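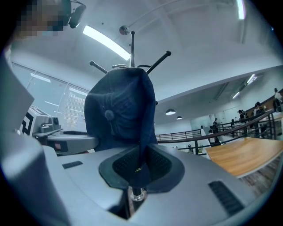 A coat rack with a navy blue item draped over the top.

Renting out the spare room: Gülizar Kaplan on her first years as a landlady

October 2021

Gülizar Kaplan had a spare room for six years before she rented it. Her son had moved out, and the room held an ironing board, a bed and boxes of tax papers. "I kept saying I would turn it into a sewing room," she says. "I don't sew."

What changed her mind was a heating bill for 377. She lives in a two-bedroom apartment on Hodžić Street, on the third floor, and had been paying to warm a room she walked into once a week. She put a card up in the bakery downstairs and had three calls by the next morning.

The first lodger stayed for two months and left owing her money. Kaplan had not asked for a deposit or written anything down. "He was polite and he had a nice coat. That was my whole background check." She now asks for one month up front and uses a two-page agreement that she got from a neighbor who used to work in a housing office. It covers the rent, the notice period, guests, laundry and who buys the dish soap.

The dish soap clause gets laughs, but she has kept it in. "People will forgive you for raising the rent. They will not forgive you for using up their soap."

Her current lodger is Ognjen Popescu, who repairs elevators and came to the city for a job at Skinura, a maintenance firm near the rail yard. He had planned to stay until he found a place of his own. That was two winters ago. He looked at studios that first fall and the cheapest was 1010 a month, with a shower in the kitchen.

"I work early, so I'm in bed by nine thirty," Popescu says. "Most roommates my age aren't. She is."

They do not eat together as a rule. Each has two shelves in the refrigerator and one in the pantry. On Sundays Kaplan makes a pot of lentil soup and leaves it on the stove, and he can take some or not. He usually does. In return he carries up the heavy shopping and deals with the building manager, who does not return Kaplan's calls.

The hallway took longer to settle than the kitchen. It is narrow, and with two people's coats, boots and bags in it the front door would not open all the way. Kaplan's rule now is that each person may keep one coat and one pair of shoes there, and everything else goes in the bedroom. Popescu thought this was strict. "Then I came home in the dark and fell over my own tool bag," he says.

Over the past year the rent has brought in 2238 after the extra water and electricity. Kaplan put most of it into new windows on the street side. She also pays 150 a year more for home insurance, which she did not know she needed until she called to ask about something else. She tells anyone thinking of taking in a lodger to make that call first.

Would she do it again with a stranger, if Popescu moved out? She takes a while to answer.

"Yes, but I would have them over twice before I said yes. Once in the daytime and once in the evening. People are different in the evening."

Popescu has no plans to leave for now. He has asked whether he can paint the bedroom in November, and she has agreed, as long as it isn't gray.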